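Please Let Me See the Onions

When I moved to Floltmont 4 years ago, I rented half of a house from Toshiko Takeda, and we shared one kitchen. In my country my mother kept everything in tins with lids. The tins were beautiful, and each year in August we opened them all and found three kinds of old flour. So I arrived with a strong opinion about tins, and Mrs. Takeda had a stronger one about clear plastic.

She was right. I want to defend clear containers, because the magazines are now against them. They tell us to buy baskets, linen boxes and gray bins with small labels. It looks calm. But a label says what you wanted to keep there on the day you wrote it — it does not say what is inside today.

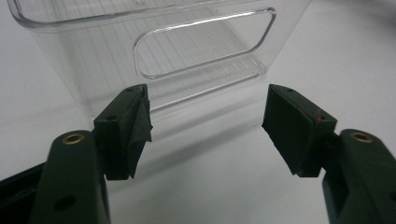

A clear bin with a handle opening in the front.

I lived with labels for one winter. My box "Rice and beans" had batteries in it, and a birthday candle. I bought lentils three times in a month. In the same months Mrs. Takeda, on her side of the shelf, did not buy one thing twice. She looked, she saw the onions, and she went to the store for something else.

People answer me that clear plastic is ugly, and that one sees the mess. Yes, one sees it. For me this is the use of it. I am a person who will leave a mess alone for years if it has a nice lid.
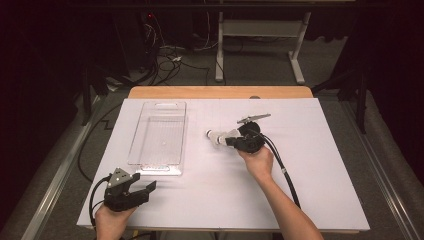
What about the money

A good clear bin is not always cheap. The Brivo store in our town asks 5 dollars for a small one, and the linen box beside it costs 28. I do not say that plastic is a noble material. I would not throw away good tins to buy it, and if you have glass jars and strong wrists, please use the jars. But a bin which you can see through is used for a long time, and the box with the pretty label went to my closet in spring, where it now keeps other boxes.

My mother still has her tins. On the telephone I asked her what is in the blue one, and she said sugar, then she went to look and came back laughing. It was buttons.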